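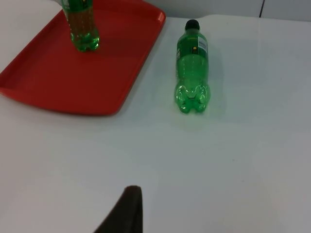 Vorwood adds second audio track to regional film releases

The regional film distributor Vorwood will supply its feature releases with two complete dialogue tracks starting in July, the company said in a notice to cinema operators on Sunday. The change applies to action and family titles that have until now gone out in a single dubbed version, with the original-language dialogue available only on separate prints.

Under the new arrangement, each digital package contains the original dialogue, the dubbed dialogue and a shared music and effects track. The operator selects the version at the server before the show. Screens that have the older playback software will continue to receive single-language packages until the end of the year.

The first title to ship in the new form is Zesstead, an action drama with a running time of 92 minutes. It will open on 43 screens, of which 27 have confirmed that they will show both versions on the same day. The other 16 will show the dubbed version only. Vorwood did not give figures for the titles that follow.

The distributor has handled dubbed releases in the region for several seasons. Its previous method was to prepare a full package for each language, which meant that picture data was copied in every delivery. Drives had to be sent out twice when a cinema changed its booking from one language to the other. According to the notice, late changes of this kind made up most of the replacement shipments in the last release period.

The combined package stores the picture once. Separate playlists point to the dialogue track required and to the matching subtitles, if any. A cinema that books the dubbed version and later adds a screening in the original language needs only a new key, and keys are sent by email. Vorwood says a key request received before 3 p.m. will be answered the same day. Requests made after that time go to the next working day.

Dubbing for Zesstead was carried out by Cabral, a post-production studio that has worked on earlier Vorwood titles. The studio recorded the lead roles individually and the crowd scenes in groups. The fight sequences required the most editing. Dialogue in those scenes is short and often overlaps with impact sounds, so the breaths and shouts of the original cast were kept where the original recording allowed them to be separated. Where it did not, the dubbing cast performed them again.

The studio also delivered new versions of the three songs. Two are sung in the dubbed language. The third, used over the closing credits, stays in the original language in both versions and carries subtitles. Lyrics for the two translated songs were adjusted after a test screening in which the words were found hard to follow at normal playback level. The vocal was raised in the final mix and the percussion was lowered in the verses.

Cinema operators have been asked to check their playback level before the first show. The combined package is mixed to the same reference as earlier releases, but the dubbed dialogue sits slightly higher in the center channel than the original. Operators who lower the fader during the fight scenes may find that the quieter scenes after them become difficult to hear. Vorwood recommends leaving the fader at one setting for the full program.

Subtitle files come in two sizes. The larger is meant for screens with a long viewing distance and breaks lines earlier, so some passages use more cards. Both sizes are placed inside the safe area for the wide and the standard picture format. Operators who mask the bottom of the screen should run the test reel in the package, which shows four subtitle cards at the lowest position used in the film.

Trailers are not affected for now. They will still be sent as separate files in each language, and the rating card must match the version that follows. The notice states that a trailer for the next title, Jidside, will be available to all screens that have booked Zesstead. Jidside is in post-production, and no release month has been set. It uses much of the same stunt crew and was shot partly on the same locations.

Ticket listings will need to show the language of each screening. Vorwood has supplied short codes for this purpose and asks that they be placed after the title and before the start time. Printed posters carry both title treatments. Online artwork is provided in separate files for the two versions, and a third file without text can be used for combined listings.

The booking terms remain the same. A cinema pays one minimum guarantee per title, whichever versions it shows, and reports admissions separately for each. Returns are due on the day after the end of the playing week. Screens that show both versions may divide the daily programs as they choose, provided that each version has at least one evening show during the opening weekend.

Reporting forms have been changed to include a language column. The old form will be accepted for titles released before July but not for Zesstead. Operators who report through a booking agent do not need to submit the form themselves, though they should confirm that the agent has the correct screen numbers. Errors in screen numbers have delayed keys in the past, and a key issued for one server will not open the package on another.

Home viewing rights are handled under a separate agreement. The digital release of Zesstead will include both dialogue tracks in a single purchase, with the dubbed track set as the default. A date for that release is to be given after the cinema run. The disc edition, if one is made, will use the same mixes, adjusted for playback in smaller rooms.

Delivery of drives to confirmed screens begins two weeks before opening. Test keys are valid for 24 hours and allow the full program to be played once. Operators should report faults with the server model, the software version and the time in the program at which the fault occurred.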